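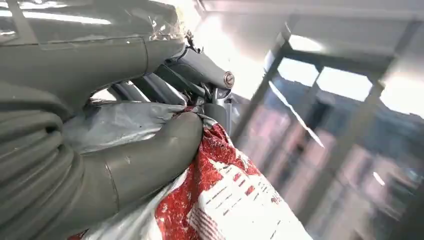 Sunita Rajput

Tridside tests robotic hands for packing lines. We work for the companies that build the hands and for the warehouses that run them, and we publish our failures along with our passes.

The company started with a fault. In March, a hand on the Brurkix line closed on a plastic bag and did not open when told to. The stop button cut power to the arm but left the fingers clamped. No one was hurt. The log showed 1153 picks that shift, and the last 20 had all released late -- a warning the software recorded and did not act on.

We now run every hand through 828 grips on soft bags before we sign anything. Bags are hard on fingers. They fold, slip and bunch up where a box would not. A late release counts as a failure, even if the bag comes free.

Our fault reports are open to customers and to their floor staff. To report a hand that sticks, stop the line first, then write to the test desk.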